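My Dosero gripper set turned up on 4th September and I've hardly put it down! It's a pair of hand-held grippers you squeeze yourself, and the kit turns your chores into practice runs for a home robot. I went straight for tidying up, which is the job I'd most like to hand over.

Wrappers are the fun bit. A drink can is easy once it's on its side, but a crumpled tissue squashes to nothing and you have to sneak up on it.

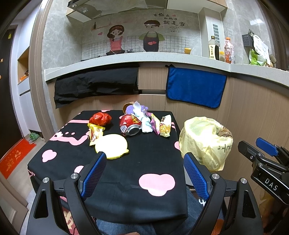

The blue finger pads are my favourite part – grippy, and gentle on thin plastic. My wrists got tired after 2 sessions, so a lighter handle would be nice. Keegan Wihongi reckons the Morkel pair is lighter, and he's lending me his next week.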